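Overnight Feed

The pump ran at 42 milliliters per hour. The prescription said so, the label on the bag said so, and the display agreed with both. It was a Bander, the older model, and it clicked once every few seconds as the rotor turned. I had stopped hearing the click by my second month in the house. I heard it when it stopped.

That was at 2:10 a.m. The display read NO FLOW OUT.

The procedure for a downstream occlusion was printed on a card and taped to the pole. Press hold. Check the clamp. Check the tubing for kinks between the pump and the patient. Flush the port with warm water. The clamp was open. The tubing was straight. The flush went in without resistance. I pressed run, the rotor turned twice, and the alarm came back.

The patient was asleep on his left side with the head of the bed raised. His oxygen was fine. I wrote down the volume delivered, 372 milliliters, and the time. The bag had been filled to 500 at the start of the feed, so there was enough left to matter and too little to call it finished.

I called the Stolton office. The night line rang for almost a minute. The coordinator asked whether I had changed the set. I said I would change it now. She said there was a spare pump in the Kodureck closet, which meant a drive across the county, and that the on-call driver was already out near Rafferty with an oxygen concentrator.

"Can you gravity feed?" she asked.

"There's no order for it."

"Then change the set and call me back."

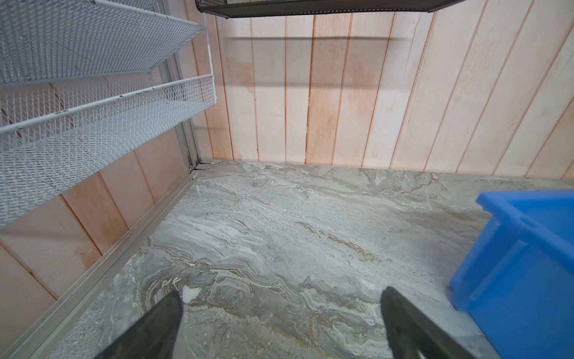
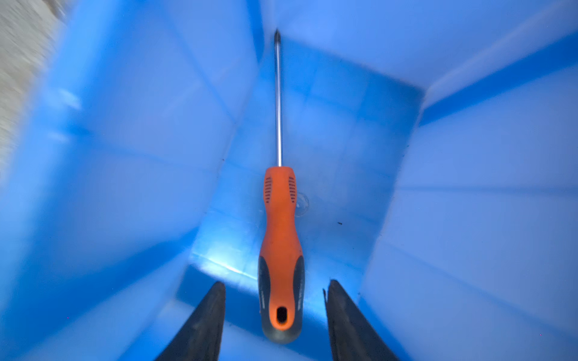 I changed the set. I primed the new line over the sink, seated the cassette, and closed the door until it latched. The alarm did not come back. I held the old cassette under the lamp and found a fold in the silicone, very small, at the point where it met the rotor.

His mother was in the doorway. She had come down in her socks.

"Is it working?"

"It's working. He'll finish a little late."

She looked at the display for a while, then at him. She asked what had been wrong and I showed her the fold. She ran her thumbnail over it and gave it back.

I called Stolton and told them to leave the spare where it was. Then I charted the interruption, the flush volume, and the new set, and sat down in the chair. The pump clicked. She was still standing there when I looked up, counting under her breath.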